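Trandbridge Evening Classes
Reading Food Claims with a Cool Head
Handout 4: Storage, shelf life and the dates on packets
August 2018

Bring this handout back next time. We did not get to the end of it in May and I doubt we will this term either.

Where we left off

Last session we looked at the word "fresh" and found that it does very little work. A loaf can be fresh, an air freshener can be fresh, and a fish that crossed two borders on ice can be fresh. This week we move to storage advice, where the claims sound more scientific and are often just as soft.

Two kinds of date

A use-by date is about safety. It goes on food that spoils in a way that can make you ill, sometimes without smelling or looking any different. Do not argue with it, and do not let me or anyone else talk you into arguing with it.

A best-before date is about quality. The maker thinks the food will be at its nicest up to then. Ask yourself who chose the date and what they stood to gain. A short date protects the maker's good name and also sells you another packet. I don't say that is the reason for any given date. I say you cannot tell from the packet, and neither can I.

"Keep in a cool, dry place"

How cool? How dry? Compared with what? The advice is printed on flour, stock cubes, vitamin pills and cat biscuits, and it rarely comes with a number. A cupboard over the cooker is neither cool nor dry, yet a great many kitchens keep their spices there.

Light matters as well, for oils and ground spices in particular, and open shelving does nothing to keep it off. Tall, narrow compartments bring a second problem, in that the old jar goes to the back and stays there.

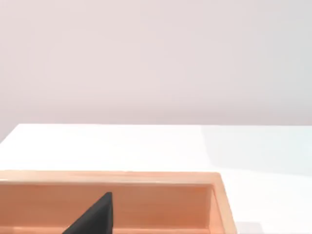
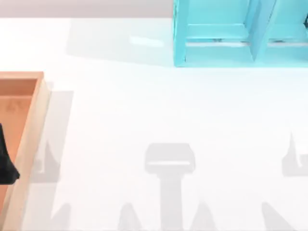
Turquoise shelving, upper right
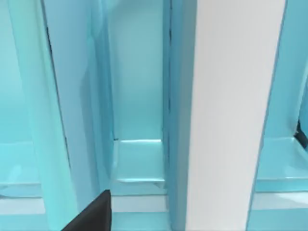 Reading time: 4 minutes

The Lenura leaflet

You should each have a copy of the leaflet for Lenura storage tubs. It says that food stays fresh "up to 32 days longer". Work through it in pairs before reading my notes.

My notes. "Up to" means the figure is a ceiling. One day longer would satisfy it, and so would an hour. "Longer" needs something to be longer than, and the leaflet never says what. A sealed bag? An open plate? "Food" covers lettuce and dried lentils, and I would like to know which one gave them the 32. We have already dealt with "fresh".

Further down, the leaflet says the tubs were tried in 408 homes. That sounds like plenty. But tried how? If each home was sent a free set and asked whether it liked them, we have learned that people like free tubs. Nothing is said about homes that dropped out, or about a second group using ordinary tubs. Without that second group the number could be more than 2,000 and I would be no more impressed.

The Trerkutia jar story

Some of you brought in the tale of the honey from Trerkutia, dug up after centuries and still good to eat. Honey does keep very well, as it holds so little water that most microbes cannot grow in it. So the claim is not silly. The story is another matter. I have seen it told with three different ages for the jar, and no version says who tasted the stuff or how it was dated. A likely fact can travel inside a bad story, and you should mark the two separately.

Lapiņa rye bread

The wrapper says it "keeps naturally for 11 days". Dense, sour rye does keep better than a soft white loaf, and the acid helps. "Naturally" tells you nothing about safety, and the wrapper does not say whether the loaf is whole or sliced. Mine was sliced. I make no claims from one loaf.

For next time

Pick one item from your own cupboard that carries storage advice. Copy the wording out exactly, spelling mistakes included.

Underline any word that could be measured but isn't.

Write down what test you would need to see before you believed it. Keep it cheap. If your test needs a laboratory, think again about what you really want to know.

If you can't find fault with the label, bring it anyway. A few are perfectly sound and we ought to look at one of those too.

Next session: "serving suggestion", and the size of a portion.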